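Home Notebook Starters Flour tests About Search

February, entry 11

Rye starter, second try at the cold retard. The first batch went slack at the shaping stage, so this time I dropped the water and held the salt where it was. Flour is the Brollen medium rye, cut with the Akgül bread flour Hülya brought over.

Mix:
197 g starter, fed the night before
158 g water for the soaker
salt as in entry 3

Fed at 9 p.m., domed by 6 a.m. Smell was sour apple, no acetone. Bulk on the counter with a fold every half hour until noon, then into the fridge. 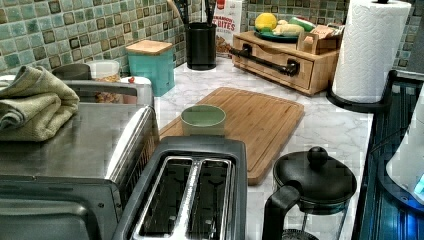
Toaster corner, by the green tile.

The fridge runs colder at the back than I had written down. Moved the probe to the middle shelf and will go by that from now on. The loaf near the door proofed faster and had the better ear, the back one was tight and split along the side.

Crumb notes

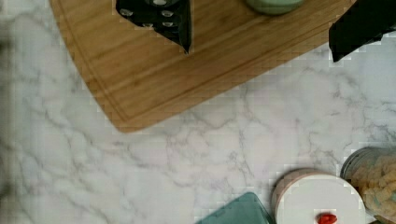 Notes by Imogen Bellamy | Filed under: Rye

Door loaf: even, slightly gummy at the base. Back loaf: dense under the crust, big tunnel on the split side. Clive's view is underproofed plus a weak seam – I agree on the first and am not sure about the second. Left both overnight before cutting. Should have done that with the first batch too.
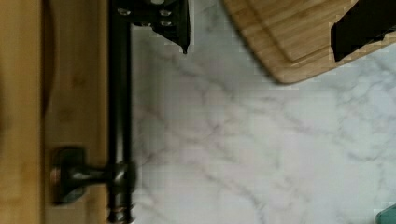

Changes for next bake

Back loaf gets three more hours. Same flour, do not touch the hydration again until the timing is settled. Score deeper. Check whether the Penero tin bakes paler on the bottom than the Fusen one, I keep forgetting to mark which is which.
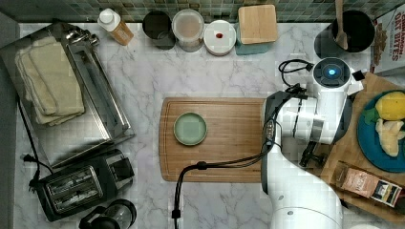

Board and small green dish.

Ask Hülya for the lot number off the Akgül bag.

We use cookies to remember your settings. Accept Decline

Comments

Maureen Mapplebeck: What temperature is the middle shelf? Mine gums up at the base every time and I blame the oven.

Yvonne Crabtree: Try a longer bake with the lid off, Maureen. It fixed my medium rye.

Clive Dobson: Still say it was the seam.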